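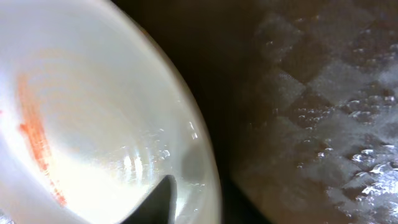 A sauce-marked bowl at the table-clearing station, with one gripper finger near the rim.

I went to the spring open day at Pevent in March, mainly to see what they are doing with dishes. Pevent has the ground floor of an old printing works and rents the floor above to Climasia, who make ventilation controls and had their own doors open as well. Entry was free but you had to book, and the organisers had let in 300 people over the day. I had the 10.30 slot.

You get a lanyard and a paper map at the desk. The map was of an earlier layout, so the first thing most of us did was walk into the canteen. The demonstrations were along the back wall, past the workshop, each with a strip of tape on the floor to stand behind.

The clearing station was the second one along. Two arms are mounted at a table, and the job is to deal with trays as they might come back from a dining room: food scraps, used bowls and plates, the usual smears of sauce. Eylül Baysal, who leads the work, gave a short talk before each run. She said the crockery is ordinary catering stock and the team makes it dirty on purpose, every morning, with a sauce they mix themselves. Clean crockery had given them good results for months that did not hold up in a real kitchen.

She spent a good part of the talk on rims. A bowl is picked up with one finger inside the rim and one outside, and the arm has to judge how deep to go. Too shallow and the bowl tips, too deep and the finger goes through whatever is left in the bottom. Shiny surfaces are a trouble too, as strong light on white glaze can hide the edge from a small camera. The ceiling lights at Pevent have been left as they were when the printers moved out, and she said she was in no hurry to change them.

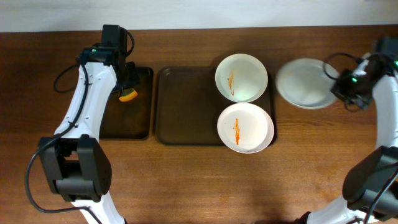

How long does the team spend on setting up a new type of bowl or plate?
Two to three days at present, according to Eylül. Most of that goes on practice runs with an operator guiding the arms, and the last afternoon is kept for checking.

The pace is slow. A person with a bin and a cloth would be well ahead, and the staff said so freely when asked. Their target for the year is 66 trays in a shift without anyone stepping in, which would suit a small site such as a care home. A hospital they have spoken to puts through around 350 at lunch alone, and that is a different size of machine altogether.

Someone near me asked about leftovers. Scraps are handled before the dishes, one piece at a time, and soft fruit is harder than it looks. Jörg Teuber, who looks after the grippers, passed round a worn fingertip and a new one. The old one had gone smooth along one side. They change them often and wash them at the end of each day – water gets everywhere in this kind of work, he said, and he would rather design for it than keep wiping up.
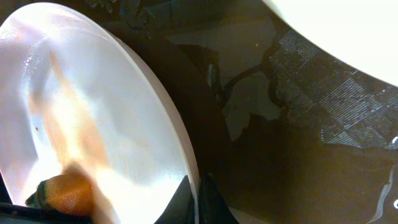

He also talked about grip force, which is set low for crockery and lower again for food. The trays get a separate setting. He had brought a box of chipped plates from the early months and let people look through it, and I noticed that nearly all the chips were on the outer edge.

From there I went on to the Brennan stand, a supplier of conveyor parts with a small loop of belt running. It was well made but there was not much to ask about. Next to it was Jakia, a two-person firm selling training for kitchen managers. Their leaflet was clear and I took one for work.

Lunch was soup and a roll upstairs at Climasia. The queue was long from noon, so go early or bring something. Parking is on the street behind the building and was full when I arrived; the bus stops by the gate.

I went back to the clearing station before leaving and stood through Eylül's talk a second time. It was quieter by then and there was more room at the tape. The next open day is planned for the autumn, with booking through the Pevent website.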